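Thursday, August 26, 2021

Tile and grout bench, second entry on the Katene sealer

Picking up from the July pages. Short version for anyone who only reads the top: I still don't believe the sealer does what the sheet says it does, and I now also don't believe my own first round of tests. Birdie thinks I'm being hard on it. Birdie Iwasaki has never had to go back and regrout a kitchen floor in front of the people who paid for it.

What the sheet claims

Katene is sold as a one-coat penetrating sealer for cement grout, "ready for traffic the same evening." Tasus, which we've used for years, wants two coats and an overnight wait. If one coat really is enough we save a trip per job. That's the whole attraction. The price per bottle is worse.

The sheet doesn't say what grout they tested on, how wide the joints were, or how long they let the grout cure first. It has a graph with no numbers up the side. I asked the rep and got the same graph in color.

What was wrong with round one

I made up the July boards with leftover grout from two different bags, one of them opened who knows when. The light joints came from the old bag and the dark joints from the new one. So when the dark joints held up better, I wrote "seals dark grout better," and that line should be crossed out. It could be the bag. It could be the pigment. It could be that a coffee stain on dark grout is hard to see, and I was scoring by eye.

Also I wiped some boards with the yellow sponge and some with a rag. No note of which. My fault.

Round two setup

12 boards, all from one new bag of Rilus unsanded, mixed in a single batch. 286 g of water, weighed this time, not poured up to a pencil line on the bucket. Joints at an eighth of an inch. Cured under damp cloth, then left open on the rack. Four boards Katene, four Tasus, four bare.

Stains: black coffee, olive oil, and red wine vinegar. I left mustard out. It beats every sealer we've ever tried, so it tells us nothing except that people should be careful with mustard.

Each drop sits for an hour, then gets blotted, then wiped with a clean white rag and plain water. Scored by Birdie, who doesn't know which board is which. I put the labels on the back.

Results so far

Coffee: Katene and Tasus came out the same as far as Birdie could tell. Bare boards stained, as expected.

Oil: Katene worse on three of the four. A dark halo about as wide as the joint on each of those. Tasus had a faint mark on one.

Vinegar: all of them etched, sealed or not. Neither product claims to stop acid, so no complaint there, but I'd like it written down for when a customer asks.

Four boards each is not many. I wouldn't argue with somebody who said the oil result was luck. I would argue with somebody who said it proved the one-coat claim.

Side note on patterned floors

Birdie's point, and a fair one, is that the grout matters less to the eye on a busy floor. With black-and-white patterned tile under dark navy cabinets, the eye goes to the pattern first and a slightly dull joint might never get noticed.
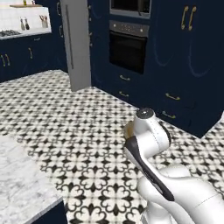
Cost

We put down more than 2760 feet of joint last year on kitchens alone. At that length the second coat of Tasus is a real expense, mostly labor, and I do see why the office keeps asking. But one callback for oil stains next to a stove eats up what we'd save on several jobs. Haven't done this math properly. The office has, with Katene's coverage figure, and I don't trust that figure either - my bottle ran out well short of it.

To do

Repeat the oil test with 2 coats of Katene. If that fixes it, then it's simply a more expensive Tasus.

Find out whether Faveo still sells the small trial bottles.

Ask the rep one more time for the joint width.

Throw out the old grout bag. It's still under the bench.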